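Zakgate shared folders: old links still open after access is removed

Board: Hosted services / Security and privacy
Replies: 8

nsafavi
We have a Zakgate workspace with 48 users. In October the admin panel was changed so that folder permissions are set per group and not per person. After moving everyone over I tested a few old share links from a browser with no session, and they still opened. The panel lists the same folders as "Private, group only".

Steps:
Create a folder, share by link, copy the link.
Set the folder to group only.
Open the link in a private window.

Expected a login page. Got the file list, with working downloads. Same result in two browsers and on a phone off our network.

Has anyone else seen this before I open a ticket?

kettle_lead
Cached page? Their front end keeps listings for a while.

nsafavi
Not cached. I added a new file after making the folder private and it showed up through the old link.

Trandell_ops
Can reproduce. The link carries its own token, and changing the folder setting doesn't revoke it. You have to go to Sharing, Active links, and delete each one. We had 31 on one folder, most of them made by people who have left.

I would call it bad design before I called it a leak. The token was issued on purpose by someone who had the right to issue it.

Kourosh Alipour
I disagree with that. If the panel says private and an anonymous request returns data, the panel is wrong. Who issued the token three years ago makes no difference to the person whose files are in there. Our folders include customer returns, with names and postal addresses in the notes and photos attached to each claim.
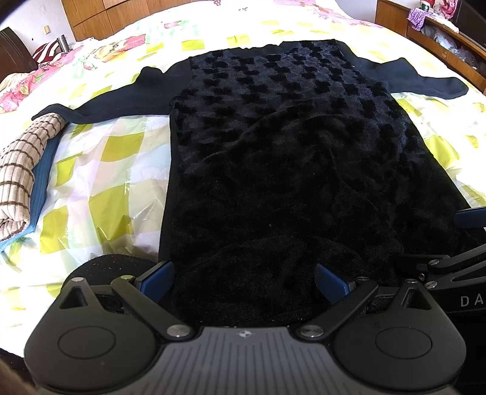 Under our own policy, anything with an address in it has to be reported internally once it can be reached without a login, whether or not there is evidence that it was. So I need access logs for those links, and Zakgate only keeps them for 5 days on the standard plan. Past that I can't show who opened what.

Trandell_ops
Fair point on the logs. The wording in the panel should change too. I still wouldn't use the word breach in a ticket until you have a hit from an address you don't recognise.

Kourosh Alipour
I didn't use it. I said reportable.

mossop
Azimi had the same fault when they brought in groups. Their fix was a switch that killed all link tokens in the workspace at once. It broke every embedded document on our intranet, so export the list of links first if you have anything embedded.

nsafavi
Ticket opened. First answer, pasted with the greeting removed:

"Link access is independent of folder visibility. To remove link access please delete the link from the Active links page."

I have asked for three things: a bulk revoke, a warning when a folder with live links is made private, and the access logs going back to the permission change. They have passed the first two to the product team and not replied on the logs.

For now I am pulling the links through the API. The list call returns 2000 rows at most and doesn't say when it has cut the result short, so page through by creation date. Delete works on single tokens only. Deleted links return a 404 straight away in my tests.

kettle_lead
Does that cover links made by the Feltik sync client? Ours don't appear under Active links at all.

nsafavi
No, it doesn't. I checked after reading your post. Links made by Feltik sit under the connected app, and removing the app's authorisation did stop them. It also stopped the sync, so do it out of hours and re-authorise afterwards. I have added it to the ticket.

- Nima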